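# Häufige Fragen zur Teileaufbewahrung in offenen Behältern

Stand: November. Gilt für die Werkstatt Lesness und das Außenlager Wotodcombe. Rückfragen bitte an Awuor Mwakyusa (Teilelager), bei Fragen zur Farbordnung an Gitau Ndung'u.

## Allgemeines

**Für welche Teile gilt diese Seite?**

Für kurze Stangenabschnitte und kleine Riegel, die ohne Einzelverpackung in offenen Rechteckbehältern liegen. Schrauben, Scheiben und sonstige Kleinteile laufen über das Schubladensystem Mussa und haben eine eigene Seite.

**Wie viele Positionen umfasst der Bestand?**

Zum letzten Abgleich waren 3.555 Teile erfasst. Halbfertige Teile auf den Werkbänken sind darin nicht enthalten, sie werden erst mit der Rückgabe gebucht.

**Warum offene Behälter und keine Kästen mit Deckel?**

Deckelkästen wurden in Wotodcombe erprobt. Die Deckel lagen nach kurzer Zeit neben den Kästen, teils auf fremden Kästen, und die Beschriftung auf dem Deckel stimmte dann nicht mehr mit dem Inhalt überein. Seitdem wird nur noch die Stirnseite des Behälters beschriftet.

**Darf ich eigene Behälter mitbringen?**

Nein. Abweichende Grundmaße passen nicht in die Regalfächer und werden bei der Inventur nicht gefunden. Zusätzliche Behälter gibt das Teilelager aus.

## Behälter

**Welche Behälter sind zulässig?**

Graue Rechteckbehälter mit Metallboden, oben offen. Behälter von Komell sind gleichwertig, sofern sie die graue Ausführung haben. Die ältere blaue Ausführung ist für Ausschuss reserviert und darf nicht mit Gutteilen belegt werden.

**Wie schwer darf ein Behälter sein?**

Die Grenze für das Tragen von Hand liegt intern bei 2 kg Füllgewicht. Schwerere Mengen werden auf mehrere Behälter verteilt. Das gilt auch für Transporte innerhalb desselben Raums.

**Der Boden ist verkratzt. Muss der Behälter ersetzt werden?**

Gebrauchsspuren auf dem Metallboden sind kein Grund für einen Austausch. Ersetzt wird bei Graten, die mit dem Finger fühlbar sind, bei durchgebogenem Boden und bei Rost, der auf die Teile abfärbt. Im Zweifel mit einem hellen Tuch über die Fläche wischen: Bleibt Farbe am Tuch, geht der Behälter an Kimutai Biwott.

**Sind Einlagen aus Schaumstoff oder Pappe erlaubt?**

Pappe nicht. Schaumstoff nur bei polierten Oberflächen und nur nach Eintrag in der Behälterkarte — die Einlage verändert das Leergewicht, und die Zählwaage rechnet sonst falsch.

**Wie wird gereinigt?**

Behälter vollständig leeren, Späne mit dem Handbesen ausfegen, Boden und Ecken trocken nachwischen. Druckluft ist im Teilelager nicht zugelassen. Reinigungsmittel nur bei Ölresten verwenden, danach mindestens 60 Minuten offen trocknen lassen.

## Teile einlegen und entnehmen

**Müssen die Teile ausgerichtet werden?**

Nein. Eine lose Lage ist zulässig, solange die Teile flach auf dem Boden liegen und nicht gestapelt sind. Leichte Schräglagen stören nicht. Teile, die auf der Kante stehen oder am Behälterrand lehnen, sind umzulegen.

**Dürfen zwei Farben in einem Behälter liegen?**

Ja, wenn beide Farben zum selben Auftrag gehören und auf der Stirnseite vermerkt sind. Mehr als zwei Farben sind nicht zulässig. Braunrot und Dunkelgrün gelten als unkritisches Paar, Dunkelgrün und Schwarz dagegen werden immer getrennt, da die Unterscheidung bei Abendlicht zu oft misslungen ist.
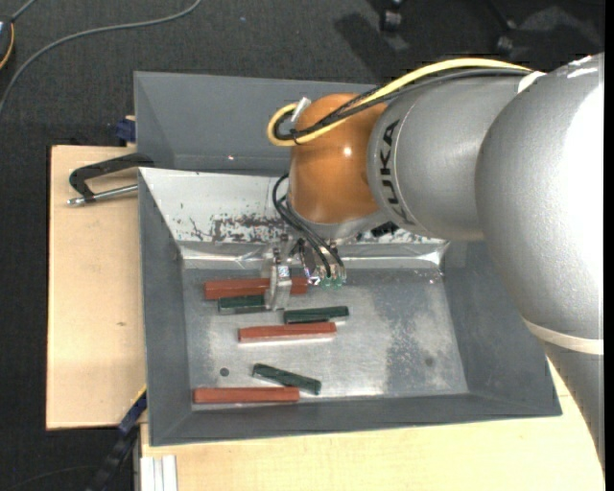

*Gemischte Belegung: drei rotbraune und drei dunkelgrüne Riegel in einem Behälter.*

**Wie viele Teile pro Farbe?**

Bei gemischter Belegung gleich viele. Eine ungleiche Restmenge wird in einen eigenen Behälter umgelegt, auch wenn es sich um ein einzelnes Teil handelt.

**Wohin legt man die Teile im Behälter?**

Das ist freigestellt. Wer von Hand entnimmt, lässt erfahrungsgemäß gern einen Streifen frei, um unter die Teile greifen zu können.

**In welcher Reihenfolge wird entnommen?**

Ohne Auftragsvorgabe zuerst die am weitesten hinten liegenden Teile. Neu eingelegt wird vorn. Bei Aufträgen mit fester Farbfolge gilt der Begleitzettel.

**Ein Teil hat eine beschädigte Kante. Was nun?**

Nicht zurücklegen. Das Teil kommt in den blauen Ausschussbehälter und wird im Heft mit Farbe und Auftragsnummer eingetragen. Die Entscheidung über Nacharbeit trifft Zawadi Tanui.

## Zählung und Inventur

**Wird gezählt oder gewogen?**

Bis zu einer Behälterlage wird gezählt. Größere Mengen gleicher Teile gehen über die Zählwaage, deren Anzeige bei 1.000 Stück endet. Darüber ist in Teilmengen zu wiegen.

**Wann werden Entnahmen gebucht?**

Am selben Tag bis 16:30 Uhr. Spätere Entnahmen werden am folgenden Arbeitstag vor der ersten neuen Entnahme nachgetragen.

**Die gezählte Menge weicht vom Bestand ab. Wer korrigiert?**

Ausschließlich Kanini Kombo. Bitte keine eigenen Ausgleichsbuchungen anlegen, auch nicht bei einem einzelnen fehlenden Teil. Zu melden sind Behälternummer, Farbe, gezählte Menge und die letzte bekannte Entnahme.

**Das Etikett an der Stirnseite ist unleserlich. Kann ich es überkleben?**

Altes Etikett vollständig abziehen, dann neu bekleben. Vordrucke liegen im oberen Fach neben der Zählwaage. Handschriftliche Etiketten sind bis zur nächsten Inventur gültig.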